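Home | List archive | Search | Prev by thread | Next by thread | Subscribe

Subject: Re: [Gallton-home] towels that won't stay folded
From: Inès Besnard
Date: Monday, July 25, 2022

Hi Crescencio, hi everybody,

Oh, I have so many opinions about this! I'm quoting you first so people who skipped the weekend pile can follow along.

> On the list, Crescencio Mateos wrote:
>
> Our linen shelf is a landslide. I fold the bath towels in
> half, in half again, then once more, same as my mother did,
> and every time somebody pulls one out the four on top come
> with it. The shelf is only 10 inches deep so I can't go to
> bigger squares. Do I roll them? Do I buy those wire divider
> things? Also the pink ones shed on everything and I'm ready
> to give up on them.
>
> Crescencio

Don't buy the dividers. I had a set in the Ollmont house and the towels just slumped over the top (and the wire snagged the loops, so now I have two hand towels with whiskers).

What works for me is thirds the long way. Lay the towel flat, bring one long side in a third of the way, then bring the other long side over it so you've got one long skinny strip. THEN fold the strip in half, and fold that in thirds if your shelf is shallow like yours. The rounded fold goes to the front and all the raggedy edges go to the back wall. My stacks are 5 high and I don't go over that, even when the laundry is winning.

The step I used to rush is the very first one. If you pick a towel up by the middle it hangs to a point and the layers slide, and you end up squaring off something that was crooked from the start. I go find the seam and line up the two edges before I do anything else — it takes a few seconds and the finished fold lies so much flatter. Thick towels are worse about this than thin ones, at least in my closet.

Rolling is fine for a basket but I wouldn't do it on a shelf. They roll! My sister swears by it, and her bathroom floor has towels on it every time I visit.

About the pink ones, please don't toss them yet! Mine shed like a cat all through May. I washed them by themselves with no softener, gave them a good hard shake outside, and ran them through the dryer with nothing else in there. Clean the lint screen halfway through, too. They still leave a bit of fuzz on a black T-shirt but I can live with that.

Does anyone fold their bath sheets differently from the regular towels? Mine come out too fat for the shelf whatever I try, and I'd love to hear it.

Inès
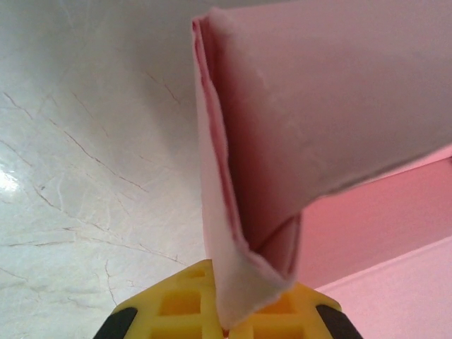

Pink towel, doubled over, with the seam showing along the fold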